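Wyn Llewellyn
July 26, 2019

1/ Long thread on the Drastton power play, for people who like zone entries. I went back through every five-on-four shift of last season, 714 of them, and logged the entry type, who carried, and how long it took to get into formation. Notes follow.

2/ Definitions first. A controlled entry is a carry or a pass across the blue line with possession kept for at least two seconds. A dump is a dump. A drop-pass entry is a controlled entry where the puck goes backward in the neutral zone before it goes forward.

3/ Drastton used the drop pass on 255 of their entries. Cosberg, who run the same staff system one level down, used it far less and spent more time set up per minute of power play.

4/ The drop itself isn't the problem. The spacing is. Dwivedi brings the puck up the middle and leaves it at his own blue line. The trailer picks it up with speed, which is fine. But both wingers are already standing still on the far blue line when he gets there.

5/ A standing winger can be covered by a stick. Penalty killers figured this out by the second month. They line up four across, ignore the first carrier completely, and wait for the trailer.

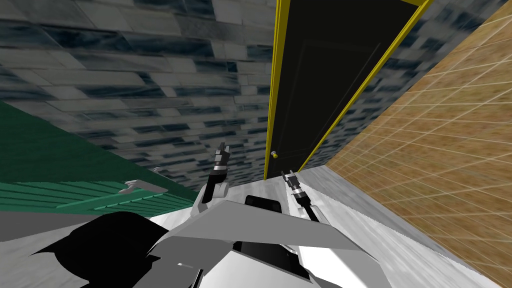

6/ Against four across, the trailer has three choices. Carry wide into a closed lane, pass to a man with no speed, or chip it behind. Drastton picked the first one most often and got the worst results from it.

7/ Compare Vondbridge. Same drop pass, same depth. Their weak-side winger loops back to the red line as the drop is made and hits the blue line in stride, a step after the trailer. The far defenseman has to respect him, so the middle opens up.

8/ Timing on that loop is tight. Too early and he's offside or has to brake. Too late and he's a spectator. On clean reps he starts his turn when the puck leaves the first carrier's blade.

9/ Sequence to look for on video: first carrier crosses his own blue line, looks left, drops right. The look matters. It holds the high forward for half a second, and the trailer gains a stick length.

10/ Now the formation. Once in, Drastton run a 1-3-1 with Dwivedi on the right half wall. He's a left shot, so he's set for the one-timer. The bumper is supposed to move with the puck. Most of the year he didn't.

11/ A bumper who stays put gives the kill a free diamond. The top man pressures the point, the two flanks sit in the seams, and the low man handles the net front alone. You can hold that shape for a full minute without skating very hard.

12/ When the bumper slid one step toward the strong side, the near flank had to collapse and the pass across to Dwivedi was there. I have 39 clear cases. The shot quality on those is a different class from everything else they did at five on four.

13/ The second unit was better at this and got a lot less ice. Part of that is personnel. Part of it is that they entered with four forwards moving and didn't have to reset from a dead stop along the wall.

14/ Retrievals. Marlene Charbonneau asked me in June whether chips were undervalued for this team. Short answer: yes, if the strong-side winger is moving. With speed they got up to half of them back. Flat-footed, hardly any.

15/ Faceoffs matter more than entries in the first 20 seconds, obviously. A lost draw costs a clear plus a full regroup. Drastton lined up the same way on both sides and lost the wall battle on the left all year. Swap the wingers.

16/ Sample caveats. One tracker (me), one pass through the video, no second check on entry type. Eight shifts had bad footage and I coded them from the overhead angle only. Five-on-three is excluded, and so is anything after the goalie was pulled.

17/ If I had one practice slot with them, I'd run the loop against four across with no shooting at all. Entry, settle, whistle, go again. Then the same thing with the first carrier allowed to keep it.

18/ On that last point, Dwivedi kept the puck so rarely that penalty killers stopped turning their feet toward him. A few keeps early in a game would back them off.

19/ Penalty kill thread is next. Their pressure triggers on the half wall are a mess, but the goalie covered for a lot of it.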